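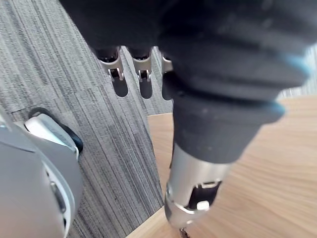

¿Para qué quiere guantes un robot? Para que el polvo no llegue a los mecanismos y para que la mano agarre mejor las cosas lisas, según explican en Daser, que es quien los cose.

La respuesta me la dieron en julio, a las diez de la mañana, en la jornada de puertas abiertas de Pandix, una nave de oficinas a las afueras donde se programan humanoides y se sirve un café bastante peor que los humanoides. Habían invitado a clientes, a familias y a un puñado de periodistas con la advertencia, impresa en la entrada, de no dar la mano a las máquinas. Un niño ya lo había intentado antes de que su madre terminara de leer el cartel.

El protagonista de la jornada se llama Cui, un nombre que en la empresa pronuncian con el cariño que se reserva a las mascotas y a las impresoras viejas. Cui tiene cabeza, torso, brazos y unas manos que son, a decir de los ingenieros, lo que de verdad cuesta dinero. El guante es de tela gris carbón, tirando a negra, y deja al aire las piezas plateadas de los dedos, de modo que el conjunto recuerda a un ciclista muy formal o a un pianista con frío. De cerca se le ven motitas claras de pelusa. Me pareció un detalle tranquilizador: el futuro también necesita un cepillo para la ropa.

La demostración empezó con retraso. Cui debía colocarse ante una mesa de madera clara, bajar la mano, coger un vaso y dejarlo en una bandeja. Dicho así parece poca cosa, y dicho por el presentador, con micrófono de diadema y música de anuncio de coches, parecía la llegada a la Luna. El robot bajó la mano con una lentitud ceremoniosa, separó el pulgar de los otros dedos y se quedó pensando. El público se quedó pensando con él. Al cabo de casi 800 segundos, que es el tiempo que marcaba el reloj de la pantalla cuando alguien decidió apagar la pantalla, el vaso estaba en la bandeja. Aplaudimos como se aplaude en los aviones.

Conviene ser justos. En el segundo intento tardó mucho menos, y en el tercero lo cogió sin titubear. El pulgar, me contaron, da más guerra que el resto de la mano junta: tiene que oponerse a los demás sin estorbarlos, aguantar el peso y saber cuándo aflojar. Un técnico resumió dos años de trabajo con un gesto, apretando una botella de agua hasta que crujió. «Esto es lo que no queremos», dijo, y se secó los zapatos.

Los guantes duran menos de lo que promete el folleto. La tela se gasta por los pliegues y hay que cambiarla, tarea que hacen dos personas porque una sola acaba siempre buscando un tornillo a gatas por la moqueta. Daser ha probado varios tejidos y no suelta prenda sobre el actual. Pregunté si el color tenía alguna función y me miraron como si hubiera preguntado por el de la corbata del director. Disimula la suciedad, concedieron al final.

Al fondo, el distribuidor Bramano repartía catálogos y bolígrafos. Sus comerciales hablan de almacenes, de hospitales, de residencias; los ingenieros, cuando los comerciales se alejan, hablan de vasos. Entre unos y otros hay una distancia que no figura en el plan de ventas. Pedí una fecha y me dieron dos, una de cada bando, y la de los ingenieros caía bastante más lejos.

A mediodía quitaron la música y la cosa mejoró. Los niños se sentaron en el suelo, los padres guardaron los teléfonos y Cui siguió a lo suyo, vaso arriba, vaso abajo, con una paciencia que ya quisiera yo para las colas del banco. Una señora preguntó si sabía fregar. Le contestaron que el agua todavía no era recomendable con aquellos guantes. Ella respondió que su marido decía exactamente lo mismo y se fue a por otro café.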